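From: Malou Norðdahl
To: Grerkuvura allotment list
Subject: Re: Seed swap in November

Lukian Symonenko wrote:

> Are we doing paper envelopes again this year? I have 50 left from last time. Also, can somebody tell me how far apart the broad beans should go? The packet is in Czech and I can't read it.

Yes, envelopes again. Bring the 50 and I'll order more. Please write the variety and the year on the front – last time we had a whole box marked "beans."

For broad beans I leave nine inches between plants and two feet between double rows. They can go in before the ground freezes if you have mice under control. I don't, so I wait for spring. 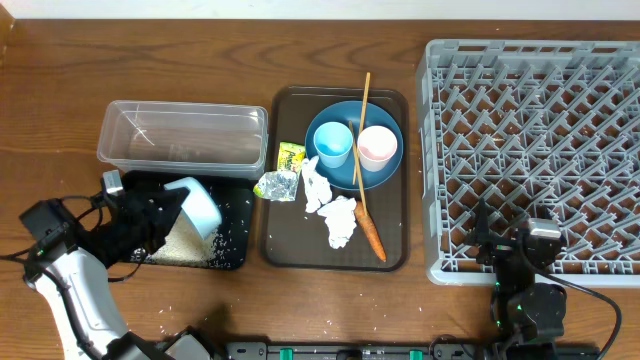

*Rice and scoop, with the dish rack at the right.*

Kolbrún asked about the squash. Seed from mine is not worth swapping, as I grew three kinds side by side and they will have crossed. The tomatoes and the lettuce are fine. Grethe has plenty of dill.

Doors open at 14:00. We have the small room until five, so please be packed up by a quarter to.

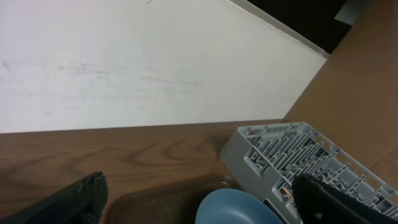 The water bill for the plots is 2,000 this season, up 800 from last. I'll send each person's share separately. If you gave up your plot in the summer you only owe for the first half.

Malou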